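3.2 Where the poems first appeared

Bit-na Gil's early poems reached readers through small magazines, and most were printed twice: once in Grusenar, on paper, and later in the online quarterly Takgate. We compared the two versions of each poem line by line.
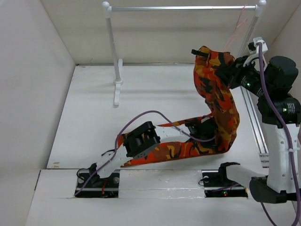
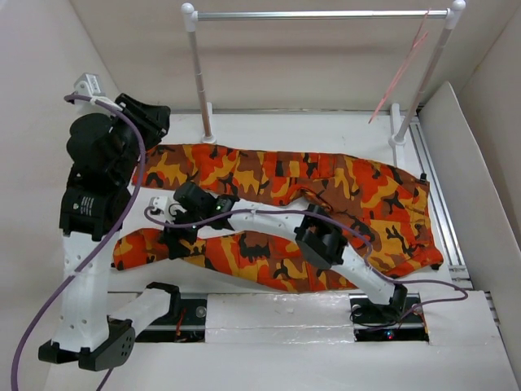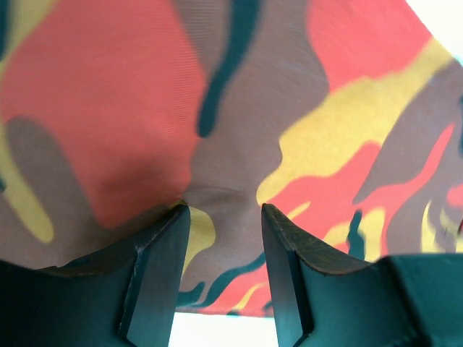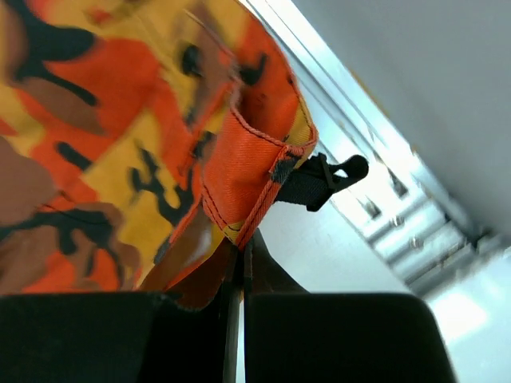
Figure 4. Camouflage-patterned fabric, four views.

3.3 Changes between printings

The sample holds 60 poems, of which 30 differ in wording between the two magazines. Most of the changes are small. Gil cuts an adjective, or moves a line break so that the verb falls at the start of the next line. "Esteban" is the main exception — it lost its whole middle section, and the speaker's brother is no longer named after the title.

Line length also shifts. Grusenar set its poems in a narrow column and turned over any long line, and it is not always clear which breaks were the poet's own. Where the typescript survives we have followed it. Where it does not, we count the break as doubtful and leave it out of the totals in Table 2. This removed 321 lines, over 240 of them from the long sequence "Simuvard", which is treated separately in Section 4.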